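pamano-breadbox: wrist camera comparison

README for the January release

What this is

A set of short teleoperated recordings made to find out whether the wrist camera matters as much as camera sellers say it does. There are 572 episodes in the release. Each one holds the arm's joint positions, the gripper opening, one fixed workspace view and one wrist view. All streams are stored at 15 frames per second.

The task is called pamano after the bench it was set up on. The operator brings the gripper to a bread box, reaches in past the raised lid, takes hold of a small red block and lifts it clear of the rim. The lid is already open at the start of every episode. We did try a version with a closed lid, and it told us a good deal about hinges and very little about cameras. 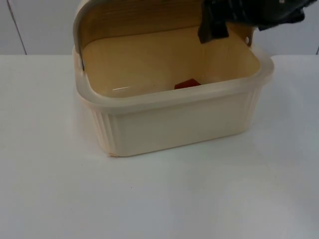 The box was picked for being awkward in an ordinary way. It is a household thing with rounded corners and a thick rim, and it gives a camera very little to hold on to: pale plastic, a white tabletop and a white wall behind. The lid stands almost upright at the back with the block sitting low near the rear of the floor, so a gripper coming in from the right has to get down in front of the lid without brushing it. From the fixed view the rim hides part of the block. That was meant to be the argument for having a wrist camera at all, and we think it's a fair argument. Whether it survives contact with the numbers is a separate question, and this release doesn't settle it.

What was compared

Two wrist cameras, which we call by the names in the log files:

cilten: the small fixed-focus unit. Narrower view, locked exposure.
serrano: the wider unit, automatic exposure unless the log says otherwise.

Arm, controller settings and workspace camera stayed the same. The controller is the stock Gamwood build with no smoothing added. The supplier's leaflet for the serrano unit promises "scene awareness". We couldn't find anything in the recordings that this phrase would describe.

Fingers are noted per episode in the field finger_note. Please read it before comparing wrist views. What the fingers cover up is as much a part of a wrist view as the lens is, and we have seen comparisons elsewhere that quietly changed both at once.

Idle views

A fair share of any wrist recording shows nothing useful. At the start and end of an episode the arm is often away from the box, and the camera looks at whatever happens to be opposite. These frames are kept. Cutting them makes a dataset look tidier than the job is, and it hides one of the things people ought to ask of a wrist camera, namely what it does when there is nothing to see.

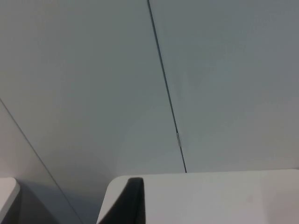
Figure 2. Wrist view with nothing in the gripper. White fingers, black pad on the inner side of the right one, pale panels beyond.

The seam in Figure 2 is about the only thing in the view that a feature tracker could latch on to, along with the small metal clip on it. We mention this because an early test of ours gave very steady position estimates in views of this kind, and we were pleased for an afternoon. A tracker that reports no drift while looking at a blank panel may simply have stopped updating. Check the confidence column -- if it is flat, ignore the estimate.

There is a second warning here. With a pale finger filling most of a lower corner, automatic exposure takes the finger into account whether you want it to or not. We suspect this explains some of the brightness steps in the serrano recordings, but we haven't run the test that would show it.

Close views inside the box

This is the part the cameras were supposed to be good at. Our impression is mixed. Colour holds up well and the block is easy to separate from the plastic by hue alone. Edges are another matter. Anyone planning to estimate the block's angle from single wrist frames should look through a good number of them first, and should not start with the sharp ones.

Blur in frames like the next one takes the detail out of the moulded plastic. The red cube is still plain enough, though its right side has gone fuzzy while the left and top edges are crisper. A segmentation model will probably return a confident mask for it. The mask's right-hand boundary would be a guess. Note also the dark finger coming up from below with a stretch of white plastic between it and the cube: we would not trust a depth figure taken across that gap, whatever the software prints.
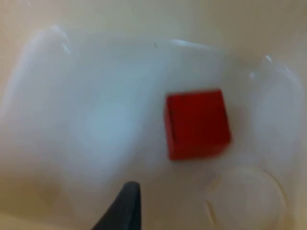
Exclusions

62 episodes are flagged do_not_rank. They are in the release, with all their streams, but they should be left out of any camera-against-camera score. The usual causes:

the wrist stream and joint log disagree on start time
the operator stopped and began again within one episode
the box was moved by hand during recording
exposure setting not written down

We flagged these before looking at success labels. You only have our word for that, so the flagging script is included along with its log.

Success labels

An episode counts as a success if the block clears the rim and is still held when the recording stops. Labels were made by eye from the workspace view. Borderline cases are marked "unsure" and should stay that way. Please don't fold them into either side to get a rounder figure.

Known problems

One box, one block, one table. Nothing here says how either camera would do on clear glass, dark trays or a cluttered worktop.
The operators could see both views while driving, so skill with the wrist view is mixed up with skill at the task.
Operators got better as recording went on, and camera order was not properly shuffled. Use session_index if you want to correct for this.
Timestamps come from the recording computer. The cameras' own clocks were not used.
Block position varies less than we planned. Most starts have it towards the back.

Suitable uses

Testing loaders, checking blur handling, practising time alignment, and small imitation runs where the result is reported along with its spread. It is not suitable for a claim that one camera is better than the other. We have an opinion on that -- it changed more than once during recording -- and it has been left out of this file.

Files

episodes/ one folder per episode, both video streams and the joint log
labels.csv success label, finger_note, camera name, session_index
flags.csv do_not_rank entries with cause
scripts/ loader, flagging script and the alignment check

Run the alignment check before anything else. It prints the offset between wrist video and joint log for each episode, and if your offsets differ from those in the flag log, please open an issue and attach the output.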